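Home | Shop | Boxes | Questions | Find us

Questions our customers ask about fruit boxes

2018-06-09
By Gerd Stöcker

I have written these answers together with Harpreet Arsenault, who packs the boxes in our Girard shop. If your question is missing, please write to us and I will add it to the page.

What is in a box?

The small box is for one or two persons and the large box is for a family. We choose the fruit in the morning, and we do not know it one week before. In the colder months you receive more apples and citrus. Grapes we sell also loose from the crates on the shelf, the green and the red, and you can take as small a bunch as you like.

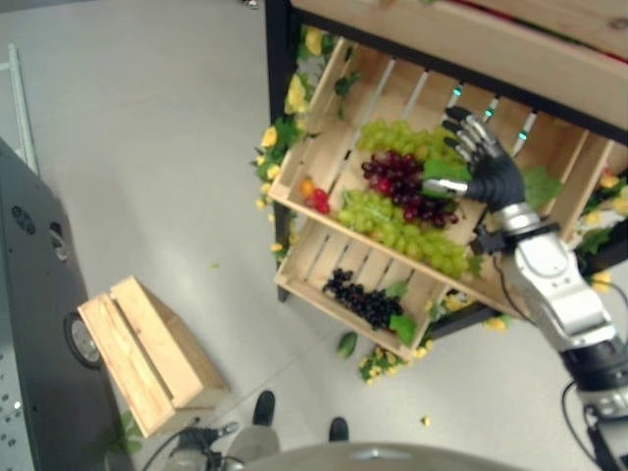 How much does it cost?

The small box is 32 dollars and the large box costs more, depending on the season. The price of the week is written on the Shop page. Delivery inside Girard is included. To Bumden we must ask 6 dollars extra for the drive.

Can I say what I do not like?

Yes. You can name up to two fruits which we will always leave out. If you have an allergy, please do not write it only in the comment field. Call the shop and speak with Harpreet, she keeps a separate list for this.

Do you wash the fruit?

No, please wash it at home, and only just before eating. Grapes keep longer when they stay on the stem and go unwashed into the fridge. I put mine in a bowl with a paper towel under them, and the bowl is not covered. Berries I would eat on the first day.

My peaches are hard. What did I do wrong?

Nothing, we pack them a little early so they survive the travel. Leave them on the kitchen bench, stem side down, and look each day. When the neck gives a little under the thumb, eat them or move them to the fridge.

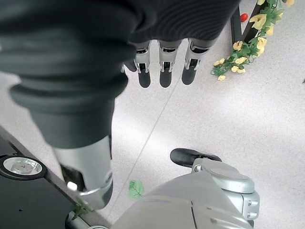
Something arrived bruised. What now?

Send us a message before the evening of the next day. We put the value of the piece on your account, or we add a new one in your next box, as you prefer. You do not have to bring the old one back.

Can I pause my order?

Of course. Write to us by Thursday and we skip the coming week. In July many families are away, so you may also pause the whole month with one message.

What happens with the empty boxes?

Fold them flat and leave them at the door on your delivery day. The shop takes them as well.

Girard Fruit Boxes. Contact: at the counter or by the message form. © 2018. Back to top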